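Shared workshops adopt common rules for tabletop robot arms

November 10, 2020

Four community workshops have agreed on one set of working rules for small robot arms, replacing the separate notices each had pinned up near its benches. The rules cover hobby and teaching arms driven by servo motors, including those with 3D-printed parts.

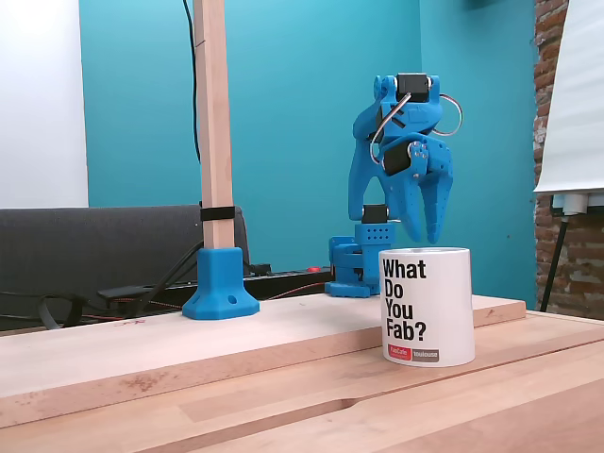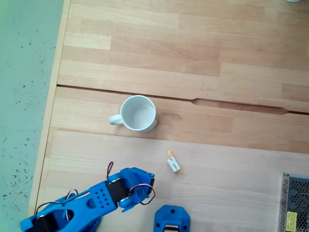
A blue 3D-printed arm and a white mug on a wooden work surface, in two views.

The workshops at Sidholm, Culdale, Mudgway and Risincombe share members, and people who moved between them had been meeting different instructions at each door. Sidholm required a second person in the room whenever an arm was powered. Risincombe had no written rule at all.

Under the new text, which runs to 3 pages, every arm must be fixed to a board or clamped to the bench before it is switched on. The power switch has to be within reach of the person running it, on the side away from the arm's swing. Hands stay outside a marked line 60 centimeters from the base while a program is running.

Objects used for gripping practice must be empty and light. The limit is 340 grams, and open containers may not hold liquid. Glass is not allowed. Ceramic is allowed if the first run of any new program is done at reduced speed.

Cables get a section of their own. Servo leads should have enough slack for the full travel of each joint, and power leads should leave the bench at the back. Anyone who changes a cable must move each joint through its range by hand, with the power off, before starting again.

"Most of what we had in the incident book was a wire catching on a bracket, or an arm tipping over because it wasn't screwed down," said Saskia Tapsell, who edited the text. "The speed rule got argued over the most. Some members wanted it for every run."

The compromise was to apply reduced speed to the first run of a new program and to any run after a part has been replaced. Printed parts are to be checked for cracks at the screw holes before each session, and a cracked part comes off the arm the same day.

A draft was tried at Culdale from July, and two points were changed as a result. The sign-in sheet was shortened, and the requirement for eye protection now applies only when parts are being cut or drilled.

The rules do not cover industrial arms or mobile robots. Mudgway, which has a larger machine in a separate room, will keep its own procedure for that.

Printed copies are available at all the workshops. Members must sign the last page before their next booking. Comments on the text can be left at the Sidholm front desk.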